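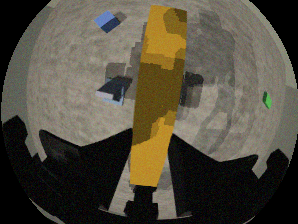
3.2 Equipment planning

The budget for the Wostura cell was fixed in May, before any hardware was ordered. It allowed for two arms and a reserve of $2,000 for fingers, cables and spare parts. Each finger set from Rasow was quoted at $339. To decide how many sets to buy, we first ran the planned tasks in simulation, using long bars and small blocks on a shared table (Figure 2).
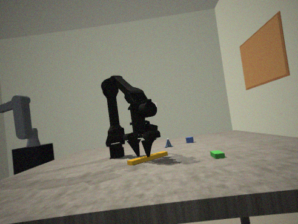

Figure 2. Simulated arm with its gripper over the yellow bar.

Jinfeng Jia objected that the reserve was too small – shipping and import fees had been left out – and asked that Stora be invited to quote as well. The order was held until both quotes were in hand.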